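Jomemora: a list of second-hand clothes and how they were folded

README, last revised 2018-02-02

Welcome, and thank you for taking an interest in what began as a very ordinary cupboard problem. Jomemora is a plain table of 2,041 garments that came through the swap shelves at Anano, with a note for each one on what it is, what state it's in and how it was folded before going back on the shelf. Zixuan Liang started it and I (Notburga Lanz) look after it now, so any muddle in the spelling is probably mine.

What is in the table

One row is one garment. The columns are kind, colour, fastening, pockets, wear, print, fold and remarks. "Fastening" includes elastic, even though elastic doesn't really fasten anything, and I've never found a better place to put it. "Wear" means what a person sees when the thing is laid out in good light: fading, pulled threads, patches. Fading that was put there on purpose goes in the same column with the word "made" beside it, and where we couldn't tell we left that word out.

The bottoms

Trousers, shorts and skirts take up 57 pages of the old paper book and they were by far the slowest to copy out. Denim was slowest of all. It keeps whatever crease it had in the bag, so please smooth it by hand from the waist towards the hems before you write anything down. Pockets are recorded back first, then front, and a print is noted by the leg it sits on. 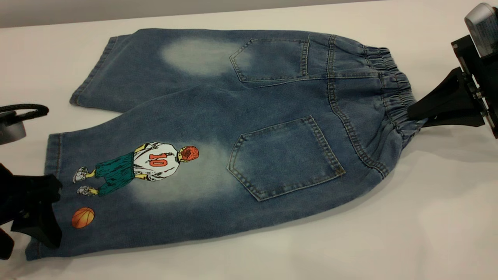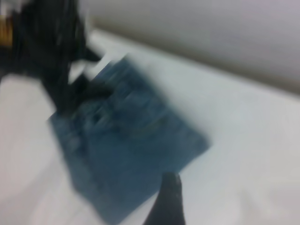
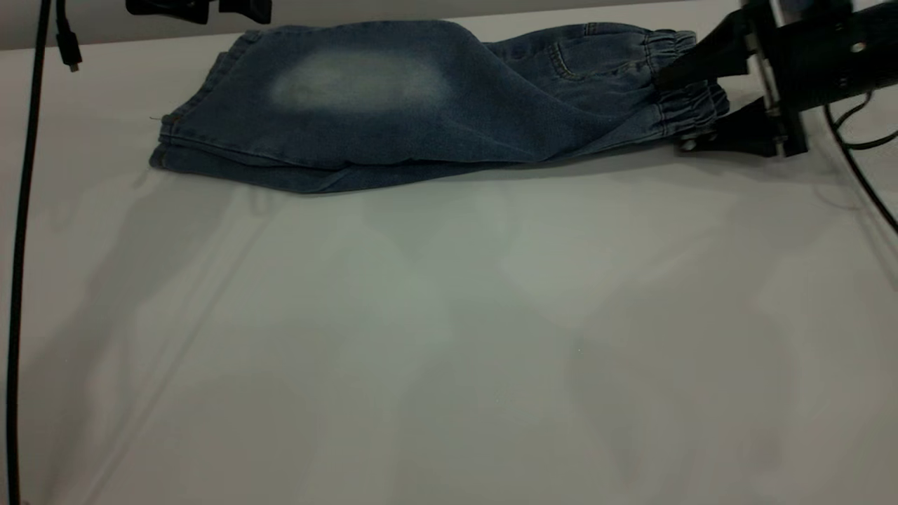 Blue pieces on the white table. First, denim shorts laid out back side up, with the waistband to the right; last, denim folded lengthwise, with the gathered elastic to the right.

Fold codes

F0 is flat, F1 is folded once lengthwise, F2 is F1 folded again from the hems up, and R is rolled. For anything with a gathered waist we stop at F1 on the table and do the second fold at the shelf, where the elastic has something to lean against. The shelves are 40 cm deep, which suits most F2 bundles nicely, though grown-up coats will always hang over the front and you just have to let them.

Known gaps

The Atska boxes were entered in April by three of us sharing one pencil, and 52 rows still have no fold code. I would sooner leave them blank than guess. Colours are in everyday words, so "blue" covers a great deal of ground.

Using it

Please do! Copy it, add columns, rename mine. If you print it, a mention of the Ó Flaithearta room at Anano would be kind.

Comments (3)

marlpit
Is a skirt with shorts underneath a skirt or shorts? I have two of these and they're spoiling my tidy list.

Notburga Lanz
Skirt, with "shorts under" in remarks. Zixuan disagrees with me, so you'll find a few the other way round in the early rows.

tealadle
We've borrowed the fold codes for our own shelves and added an F3 for long scarves. Happy to send it over if you'd like it.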